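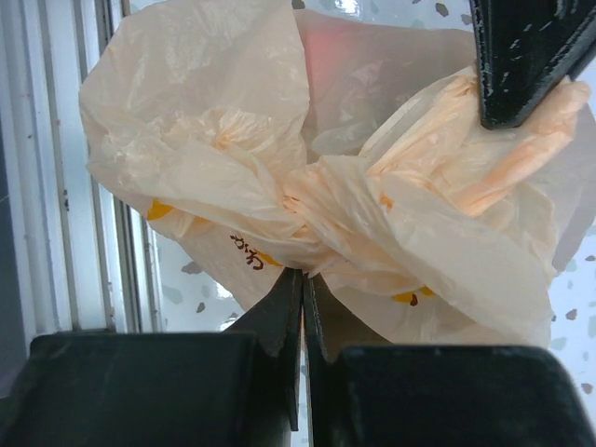

Consejos para preparar en casa un rincón de respiración y descanso

Desde hace tres inviernos practico la respiración lenta y los estiramientos suaves en mi apartamento de Tundesgate, que es pequeño y tiene mucho ruido de la calle. Con el tiempo he reunido unos trucos de casa que me ayudan a practicar cada mañana. Los escribo para las personas que empiezan y no quieren gastar mucho.

El lugar

Escoja siempre el mismo sitio, aunque sea solamente el espacio entre la cama y el armario. Yo tengo el mío debajo de la ventana del dormitorio. Barra el suelo la noche anterior, así por la mañana no tiene ninguna excusa. Si el suelo es de baldosa, ponga una manta doblada debajo de la esterilla.

El cojín

Los cojines de meditación de las tiendas me parecen caros. El mío lo he cosido con una funda vieja y lo he llenado con cáscara de trigo sarraceno. Meta primero la cáscara en una bolsa interior de algodón, con cremallera, y después ponga la funda. De esta manera la funda se lava sin vaciar nada. No llene el cojín hasta arriba: tiene que ceder un poco cuando uno se sienta. Si las rodillas quedan más altas que las caderas, falta relleno.

La cáscara no se debe mojar nunca. Una vez al año, en octubre, la extiendo sobre una sábana en un cuarto seco durante una tarde entera, y la remuevo con la mano de vez en cuando.

Limpiar la esterilla

Mezcle 100 ml de vinagre blanco con 221 ml de agua (es la medida de mi taza, no hace falta tanta precisión) y póngalo en un pulverizador. Pase después un paño húmedo y deje secar la esterilla colgada, a la sombra. Las de caucho natural no toleran bien el vinagre; para estas uso agua tibia con 3 gotas de jabón neutro. El aceite esencial mancha, lo he aprendido con mi esterilla Skollell, que era nueva.

Luz y olor

Prefiero una lámpara baja con bombilla cálida. Si usa velas, póngalas sobre un plato y lejos de la cortina, y corte la mecha antes de encender. El incienso me da tos, por eso caliento en una olla pequeña agua con piel de naranja y un palo de canela. Apague el fuego antes de sentarse a respirar, que con los ojos cerrados el tiempo pasa muy rápido.

El tiempo

Tengo el teléfono en la cocina y uso un reloj de cocina Delter, que suena fuerte. Lo envuelvo en una toalla y entonces suena como una campana lejana. Para empezar, cinco minutos son suficientes.

Guardar las cosas

Enrolle la esterilla con la cara de arriba hacia fuera, para que después las puntas no se levanten. La manta y el cojín van en una cesta abierta, donde entra el aire.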